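How to Clear a Crowded Kitchen Counter (Without Giving Up Your Toaster)

If your kitchen is anything like mine, the counter is where everything in the house eventually comes to rest. Mail, vitamins, the good scissors, half a bag of clothespins. I have moved 6 times in my adult life, and every one of those kitchens filled up within a month, so please don't feel bad about yours. Set aside one afternoon, put on some music, and let's go through it together.

Start by taking everything off one stretch of counter and putting it on the table. Yes, everything, even the heavy things, but do unplug the appliances first and let them cool all the way down. Shake out the crumb trays over the trash while you're at it. Then wipe the bare counter with warm water and a drop of dish soap, and dry it with a clean towel. If you have real stone, skip the vinegar, which can dull the finish.

Now comes the part I like best! Make a pile of the things you reach for every single day. For us that's the toaster, the coffee, the cereal and the wooden spoons. Next to it make a pile of things you use once a week or so, and then one more for everything else. Be a little strict with yourself here. The waffle iron can live in a cupboard – it won't mind.

When you start putting things back, begin with the tall things and line them up along the wall. Canisters, jars and the utensil crock all do fine back there, and you can still see what's in them over whatever sits in front. I like a clear jar for cereal so the kids can see when it's running low (and so can I, before I go to the store).

Small packets are the real troublemakers, and they need a tray with sides. If you have a box or organizer with a drawer, put the tray on top and use the drawer for the batteries and twist ties.
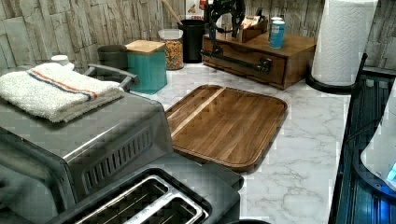

Leave the middle of the counter for your cutting board. I keep mine out all the time, lying flat, and I chop a lot more vegetables than I did when it was wedged behind the baking sheets. A damp dishcloth underneath will keep it from sliding while you work, but hang the cloth up to dry afterward so the wood can breathe. Paper towels go off to the side, within arm's reach of the board.

One last thing about the toaster oven. It's so tempting to use the top as a shelf, and I do it too, but towels and packages need to come off before you turn it on, and check your manual for how much space to leave behind it.

After that, give the counter 5 minutes each evening after the dishes are done. Anything that has wandered in from another room goes back where it came from, and the crumbs get one quick wipe before bed.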